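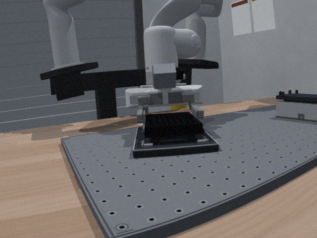
A computer-made picture of two white robot arms behind a plate with rows of small round holes.

What does offside mean?

26 Oct 2019
By Leanne Sedgwick

If you watch football, you will have seen a goal go in, the players start to celebrate, and then a flag go up at the side of the pitch. The goal does not count. Somebody was offside.

Offside is one of the 17 Laws of the Game, which is the name for the official rules of football. It is Law 11. Plenty of grown-ups find it hard to explain, but you can learn it in small steps.

Why is there an offside rule?

Imagine a game with no offside. A team could leave two tall players standing next to the other team's goalkeeper for the whole match. Everyone else would kick the ball as far as they could towards them. There would be very little passing in the middle of the pitch.

The offside rule stops attackers from waiting near the goal like this. They have to time their runs and work together to get past the defenders. Old playground games had a word for a player who hung about by the goal. It was "goal-hanger", and it was not a nice thing to be called.

What is an offside position?

First you need to know where a player is standing at the moment a teammate plays the ball. A player is in an offside position if all of these are true:

They are in the other team's half of the pitch.
They are nearer to the other team's goal line than the ball is.
They are nearer to the goal line than the second-last player on the other team.

The last one is the part that confuses people. Most of the time the goalkeeper is the last player, so the second-last player is the defender closest to the goal. But the goalkeeper might have run up the pitch for a corner. Then you have to look for the last two players, whoever they are.

If the attacker is exactly level with the second-last player, they are not offside. Level is fine. The halfway line does not count as part of the other team's half either, so a player who is standing on it and has no part of their head, body or feet past it is all right.

Which parts of the body count?

The head, the body and the feet count. Hands and arms do not, and this is the same for goalkeepers. You are not allowed to score with your arm, so it does not matter if your arm is in front.

This means a player can be offside by a toe or a knee. In a fast game that is very difficult to see.

When does it matter?

Look at the moment the ball is played. It does not matter where the attacker is when the ball gets to them. A pass can take a second or two to arrive, and a fast runner can be a long way behind the defence by then.

Think about a match between Stillthorpe and Trurard. Maricel is playing in midfield for Stillthorpe and her teammate Ans is up front, wearing number 9. When Maricel kicks the ball, Ans is level with the last Trurard defender. Ans then sprints forward and reaches the ball on her own, with only the goalkeeper to beat. The Trurard fans shout for offside. They are wrong, and if Ans scores then the goal counts.

Now play it again. This time Ans sets off too early and is a step in front of the defender when Maricel kicks the ball. She is in an offside position. She cannot fix it by running back to collect the pass.

Is it always against the rules?

No. Standing in an offside position is not an offence. A player is only punished if they get involved in the game from there. They might:

touch a ball that a teammate has passed or touched
block the goalkeeper's view of the ball
challenge a defender for the ball
get the ball after a teammate's shot has bounced back off the post or been saved by the goalkeeper

Sometimes you will see an attacker in an offside position stop and put their hands in the air. They are letting the referee know that they are leaving the ball alone. A teammate who was onside can then run through and take it.

When can you not be offside?

There are some times when a player cannot be offside, wherever they are standing. It is not an offence if they receive the ball straight from:

a goal kick
a throw-in
a corner

You can be offside from a free kick. This is why defenders often stand in a line across the pitch when a free kick is about to be taken. They are trying to keep the attackers further from the goal.

You also cannot be in an offside position if you are behind the ball when it is played. If two attackers have got past everyone and one passes backwards or straight across to the other, no flag should go up, as long as the second player is not ahead of the ball.

Who decides?

The referee makes the final decision. In bigger matches there are two assistant referees, one on each side of the pitch. They try to stay in line with the second-last defender and put up a flag when they see an offside. People used to call them linesmen.

If the referee agrees with the flag, the other team gets an indirect free kick. Indirect means that you cannot score by kicking it straight into the goal. Another player has to touch the ball first.

Some top leagues and tournaments also use a video assistant referee, or VAR for short. The VAR watches the match on screens and can check whether there was an offside before a goal. Lines are drawn across the picture to see who was in front. These checks can take a while, and not all fans like them.

Do children's matches have offside?

It depends on how old you are and where you play. In England, games for the youngest teams, with five players on each side, do not use it. It comes in later, when the teams and the pitches get bigger. Your coach will tell you which rules your league uses.

Words to know

Attacker: a player whose team has the ball and is trying to score.
Defender: a player who is trying to stop the other team from scoring.
Goal line: the line at each end of the pitch, which runs between the goalposts and out to the corners.
Onside: not in an offside position.
Offside trap: when the defenders all step forward together just before a pass, to leave an attacker offside.

Last updated: August 2020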